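Heat transfer lettering lifting on polyester mesh, repair or strip?
Fabric Care and Repair > Printing and Lettering

hemline_rd
Oct 11, 2025

Looking for input on re-pressing old heat transfer lettering on polyester athletic shorts. I have several pairs, most with a printed team logo on one leg. 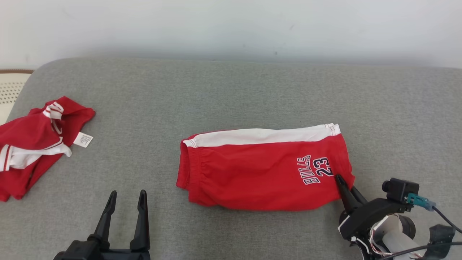

The trouble is on a plain navy practice pair. The lettering is a two-layer transfer, white over a darker base. The lower edge of two letters has lifted by the width of a fingernail. The print is not cracked anywhere. The fabric is a double-knit polyester with small eyelets, lined.

What I have on hand: a Joltel clamshell press, a household iron, silicone parchment, a PTFE sheet, and a bottle of Grendix textile adhesive. The press was bought used and the readout has never been checked against anything.

Questions:

Is it worth re-pressing a transfer this old, or is the adhesive layer spent?
If I re-press, what temperature for polyester without getting a shine mark?
Does the liquid adhesive work under a transfer, or does it bleed through the eyelets?

I would like to keep the original print if possible. Replacement lettering is easy to get but it never matches the weight of the old stuff.

platen_side
Re-press it first. Most transfers of that type use a thermoplastic adhesive, so it softens again with heat. It does not cure once and quit like an epoxy. Lifting at the edge is usually from the dryer, where the edge gets warm enough to let go and then the fabric flexes under it.

Start at 270 F, medium pressure, ten seconds, with the PTFE sheet over the print. Let it cool fully before you touch the edge. If it holds, press once more for five seconds and stop there.

oxbow_mender
I would not start at 270 on a press with an unchecked readout. Mine reads low by a lot at the back corner. Polyester knit will take a permanent gloss from the edge of the platen well before it melts, and on navy it shows from across a room.

Get a surface probe or temperature strips and check the platen in the center and at the corners. Then start at 250 and go up in small steps.

platen_side
Agree on checking the readout. I don't agree on 250. At 250 a lot of the older adhesives only get tacky on top. You get a bond that looks fine and lets go in the first wash, and by then there is detergent residue on the adhesive and the second attempt is worse than the first.

quillwort
Before any heat goes on, clean under the lifted part. Lint and fabric softener are the usual reason a re-press fails. Isopropyl alcohol on a cotton swab, barely damp, working outward. Test it on the inside hem first. Let it dry overnight.

Softener matters more than people think. It leaves a film on polyester that does not rinse out in one cycle. Two washes with plain detergent, no softener, inside out, line dried.

hemline_rd
No softener used by me. These came from a thrift store, so history unknown. Will wash twice.

The liner is separate at the hem but joined at the waistband. Can I press with the liner in place?

oxbow_mender
No. Put something between the outer layer and the liner. If the adhesive comes through the eyelets it will bond the liner to the leg and you will not get it apart cleanly. Parchment works. A pressing pillow is better, since it also lifts the print above the side seam. A seam under the platen holds pressure off everything near it.

Also keep the waistband off the platen. Elastic loses stretch at those temperatures.

tarn_and_twill
Going against the grain here. For two letters I would not use a press at all. I use an Eide mini iron with the small flat shoe. You heat only the edge that lifted and leave the sound part of the print alone. Every full press on an old transfer flattens it and brings the eyelet pattern up through the surface. After a couple of passes the print looks like a golf ball.

platen_side
A mini iron has no pressure control and the temperature swings. Fine for a corner on a cotton tee. On poly mesh you will get a scorch line the shape of the shoe.

tarn_and_twill
I have done over 200 garments with it and the scorch line shows up when you stand still on one spot. Keep a cover sheet down, press straight down, lift, move, repeat. Do not slide it. A cold steel ruler laid on the cover sheet right after will set the edge flat.

platen_side
Fair point on the golf ball texture. A thin foam pad underneath cuts that down, but it does not remove it.

quillwort
On the liquid adhesive: it will bleed through eyelets if you put it on from the bottle. If you have to use it, use a toothpick, put it on the transfer side only, and wait until it is tacky before you close it up. It dries stiffer than the print, so you will feel a ridge. I treat it as the last option before stripping. Do not put heat over it unless the label says you can.

samite_old
Worth asking what kind of print it is. Everyone above is assuming a heat transfer. If it is screen-printed plastisol, edges do not lift like that, they crack. If it is sewn twill, none of this applies. Two layers with a clean lifted edge does sound like cut vinyl or a flock-backed transfer. Flock-backed ones should never be pressed from the front at full pressure — the pile crushes and stays crushed.

Stretch the fabric gently next to a letter. Plastisol moves with it. Vinyl mostly resists.

hemline_rd
Checked. It resists, and the edge is a clean knife cut. No pile. I am calling it cut vinyl.

samite_old
Then layered vinyl, and the question is which layer let go. If the white came off the base, that is a different repair. Vinyl to vinyl bonds at lower heat and shorter time than vinyl to fabric.

hemline_rd
Base from fabric. White is still tight to the base.

oxbow_mender
Good, that is the easier one. Press from the back if the liner lets you reach it. Turn the leg inside out, print face down on parchment, heat through the fabric. The adhesive is on that side, so the heat gets there before it gets to the face of the print.

tarn_and_twill
Seconding pressing from the back. Same thing works with the mini iron.

fennel_grade
For storage afterward: do not fold with print touching print. Vinyl sticks to vinyl in a warm closet. I fold lengthwise with the logo on the outside and put tissue between pairs. I had a stack of six in a Samus storage bin through September and two of them were stuck together at the numbers.

platen_side
Tissue or parchment, either is fine. Not wax paper.

hemline_rd
Results. Washed twice, cleaned under both letters, dried overnight. Platen check showed the center reading 15 degrees under the display, so the display is high. Set it to get a true 260, pressed from the back with parchment between the outer layer and the liner, ten seconds. First letter is down flat. Second letter is down except for one corner, which I will do with a mini iron when I can borrow one. No shine. Slight eyelet texture on the face, visible only at an angle.

Wash test is next. Cold, inside out, no dryer.

platen_side
Wait a full day before the wash.

oxbow_mender
And write the offset on a piece of tape on the press. The corners may be off by a different amount, so check those before you do anything larger than two letters.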